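Kuvwood drink container refund point to reopen with longer hours

November 28, 2025
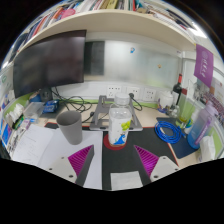
New hours and a second counter

The container refund point in Kuvwood will reopen next week after a refit that kept it shut for most of October and November. It will open at 9 each morning, an hour earlier than before, and a second counter has been added for people bringing in large loads.

Operator Fanasa said the old site could handle 2,000 containers an hour on a good day. The new sorting line is rated at 3,000.

"The queue used to go out past the tyre shop on a Saturday-type crowd, and people would give up and go home," said site manager Shoaib Khokhar. "We wanted somewhere you could pull in, unload and be gone."

The refund stays at 10 cents for each eligible container. Customers can take cash, have the money paid into a bank account, or give it to one of the local clubs listed on the board at the entrance.

What you can bring

Most plastic drink bottles, aluminium cans, small glass bottles and cartons are accepted. Plain milk bottles, wine bottles and cordial bottles are not, and should go in the kerbside recycling bin as usual.

Containers should be empty and uncrushed, with the label still on so the barcode can be read. Lids can be left on plastic bottles or dropped in the tub beside the counter — they are recycled separately.

Khokhar said labels were the most common problem at the old site. Bottles that had been soaked and peeled at home often had to be turned away.

Parking and access

Cars will enter from Sönmez Street and leave by the rear lane. The Stornirska Road driveway is now for trucks only. There are 2 accessible parking spaces next to the main door, and staff will help unload on request.

Siyabonga Mabuza, who runs the canteen at the Kuvwood junior football ground, said the club had been storing its empties in a shipping container during the closure.

"It's full to the roof," he said. "We'll need a few trips with the trailer."

Anyone with more than a trailer load is asked to ring ahead so a bay can be kept free. Bulk customers will be given a docket on arrival and paid once the load has been counted, normally the same day.

The office will be closed on public holidays.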